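Startseite | Küche | Tests | Leserbriefe | Archiv

Paneo Brevanell im Test: Viel Versprechen für einen kleinen Ofen

5. Juli 2021 – von Tyra Engström

Drucken | Per E-Mail senden

Kleine Tischöfen sollen ja neuerdings alles können. Der Brevanell von Paneo backt laut Verpackung Brot »wie aus dem Steinofen«, röstet, gratiniert, taut auf und spart dabei auch noch Strom. Für 136 Euro wollte ich das wenigstens einmal nachprüfen und habe im Juni fast nur noch damit gekocht.

Zuerst das Brot. Ein Kastenbrot mit Sauerteig geht gerade so hinein, die Kruste kommt aber zu nah an die oberen Heizstäbe. Nach 26 Minuten war der Deckel dunkelbraun und die Mitte noch klitschig. Mit Alufolie darüber wird es besser, nur steht von Alufolie in der Anleitung kein Wort. Brötchen gelingen ordentlich, solange man das Blech nach der halben Zeit dreht. Vom Steinofen habe ich nichts geschmeckt.

Die Temperatur ist das zweite Ärgernis. Mein Einhängethermometer zeigte bei eingestellten 180 Grad durchweg 12 Grad weniger. Das kann man sich merken, Plätzchen verzeihen es, ein Biskuit nicht unbedingt. Margit Tveit, mit der ich die Geräte für diese Seite vergleiche, hatte bei ihrem Exemplar dieselbe Abweichung.

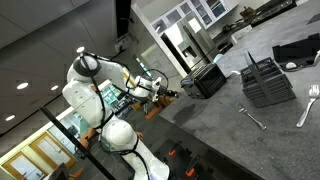 Schwarzer Tischofen auf grau gesprenkelter Arbeitsplatte, links davor der Greifer eines weißen Roboterarms.

Bleibt der Platzbedarf, über den Hersteller ungern reden. Paneo verlangt 11 Zentimeter Abstand nach hinten und zu beiden Seiten. Wer das ernst nimmt, verliert auf einer normalen Arbeitsplatte den Platz, an dem sonst geschnitten wird. Unter einen Hängeschrank würde ich so ein Gerät gar nicht erst schieben.

Gut gefallen hat mir das Aufbacken. Pizza vom Vortag wird knusprig, Gemüse bekommt Farbe – und der große Ofen bleibt aus. Ob sich das auf der Stromrechnung bemerkbar macht, kann ich nach einem Monat nicht sagen, und der Werbung glaube ich es nicht einfach so. Das Krümelblech klemmt, die Tür schließt sauber, der Timer tickt laut.

Der ältere Wirnside von Öberg, bei uns seit Jahren im Einsatz, heizt langsamer, dafür gleichmäßiger. Tauschen würde ich nicht. Wer allein wohnt und vor allem aufwärmt, kann den Brevanell nehmen, am besten im Angebot. Zum Brotbacken bitte nicht.

Drucken | Per E-Mail senden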